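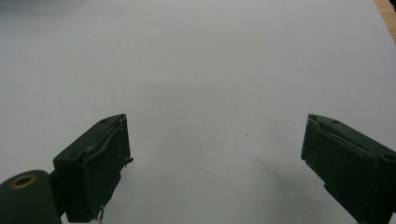
One little dark speck on all that white.

12 February 2025. Spent the morning on the pale surface again, and I'm a bit fonder of it than I was! Canan Dursun popped in with buns from Prusbridge and stayed for three cups of tea — I got very little done after that.
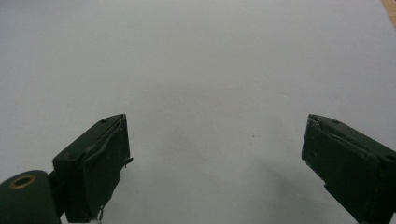 I do want a calm, plain spot for sorting my drawings before April. The light's lovely on it, brightest over the upper half and going a soft cool grey lower down. Must ring Derent about the paper tomorrow.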